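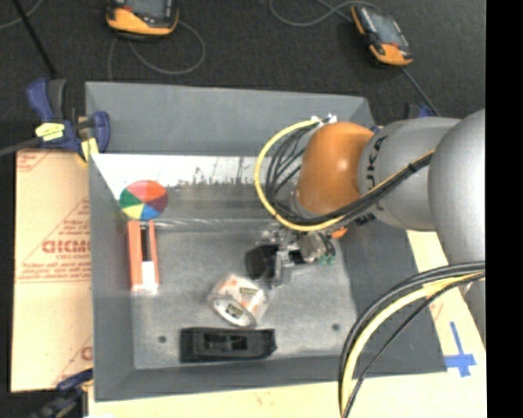 Page 3 of 7

Topic: Gray bins for small stuff, lids or no lids?

tapegun_lou
Picking this back up from page 2. I still say open top is the way to go for anything you grab every day. We keep packing tape, the odd black plastic part and whatever else is waiting for a home in one big gray bin, and I can see what's in it from across the bench. With a lid on I'd be buying tape I already own.

dmeesuk
Open is fine until the bin turns into the place everything goes. A roll of clear tape and a kid's color wheel don't belong in the same bin. Sort it at the end of the shift or it never gets sorted.
Decha

tapegun_lou
It's a multicolored disc, I never said it was a color wheel. It's been going around the shop since January and it has to live somewhere.

northbay_packer
What are you all doing about the floor of the bin? Mine is scuffed to death and the back wall has scratches all through it. I tried kitchen cleaner and a stiff brush. The dirt came up but the pale patches stayed.

dmeesuk
Those patches are wear. Leave them. A scuffed bin holds tape as well as a new one.

thongchai_j
I don't fully agree with Decha on this. If you ship anything with a painted or glossy face, a rough floor will mark it. I cut a piece of Golloron mat to size and drop it in. It comes out for washing. For tape and plastic parts I wouldn't bother.

northbay_packer
Does the mat slide around?

thongchai_j
A little at first. Cut it slightly oversize and press the corners down. If your bin has holes in the floor like the one up top, leave them open if you ever hose it out.

marnie_k
We had the tall Phromma bins and I hated them. Everybody over there says deep is better, but I'm short and I was hanging over the front wall to reach a roll of tape. Look for one with a low front and a high back. The stuff doesn't roll off behind the bench and you can still get your arm in.

tapegun_lou
Agree on the low front. Disagree on Phromma, ours have held up for 12 years.

marnie_k
I didn't say they broke. I said I couldn't reach the bottom.

northbay_packer
Next question, how do you store the tape? Mine goes sticky on the sides and picks up grit.

dmeesuk
On a peg. Never loose in a bin with other things. The edge gets nicked and then it tears every time you pull it.

tapegun_lou
We go through it too fast for that to matter. Loose in the bin is fine.

thongchai_j
Depends how much you use. If a roll lasts you a day, loose is fine. If it lasts a month, put it in a bag or on a peg. I buy Tuvau by the case and keep the case shut.

marnie_k
Peg for me. I ordered a Mesasero rail and will post when it's up.

northbay_packer
Thanks all. Going with the mat in one bin and leaving the other one alone.

dmeesuk
Take the disc out first, Lou.

Go to page 4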